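Product Review: Wirach Folding Utility Table, Gray
Published by the Gresix Consumer Bulletin, May 7, 2018

The Wirach table is sold for break rooms, waiting areas and small offices. Our staff used one daily over 15 weeks in a shared lunch room, where it replaced an older Fekau model. Assembly required a single wrench, supplied in the carton, and took two people 15 minutes.
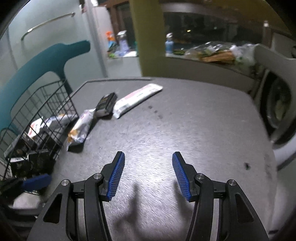
Stability is good on a level floor. On tile with uneven joints the table rocked until the leveling feet were adjusted, and one foot worked itself out again in March. The folding joints remained firm - an improvement on the Fekau, which loosened early. The printed instructions are adequate, although the section on locking the legs should come first.

Cleaning presents no difficulty with mild soap. Coffee left overnight did require a second pass. The maker claims 3000 folding cycles; we did not test this figure. 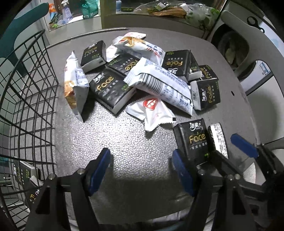
A reader at Amrani writes that their two tables have been moved between floors for a year without damage, but that replacement feet were slow to arrive.

Our rating is 4 out of 5. The table is recommended for light daily use.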